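Pandska Gallery Opens Summer Drawing Show in July

Stiscombe's Pandska gallery will open its summer group show in July with works on paper by Nermina Milošević, Hui-mei Hsueh and Melaniia Ivanyshyn. The opening reception starts at 6 p.m.

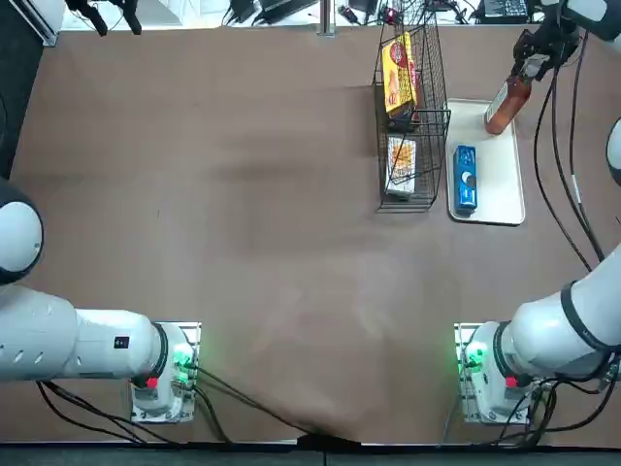
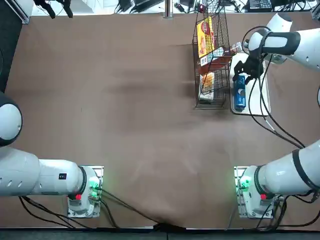

Two views of the brown tabletop and the white arms mounted along its near edge.

Milošević is showing large charcoal sheets made over the past two winters. Hsueh works in silverpoint on small panels, and most of hers have not been shown before. Ivanyshyn's contribution is a single ink drawing made up of 3,626 short strokes, which gives the piece its title.

"I wanted drawings that take a while to look at," said curator I-hsuan Hsieh. "We hung fewer of them than we first planned and left more wall between them."

The front room is given over to Milošević, with the other two artists sharing the back. A catalog with an essay by Jui-lin Yu has been printed in an edition of 1,000 and will be sold at the desk. Yu will also lead a walk through the show at 2 p.m. on the day after the opening.

Admission is free. The gallery is open from noon to 5 p.m. and is closed on public holidays. Visitors coming by bus should get off at Liu Street, as the stop outside the gallery is out of service until the end of the month.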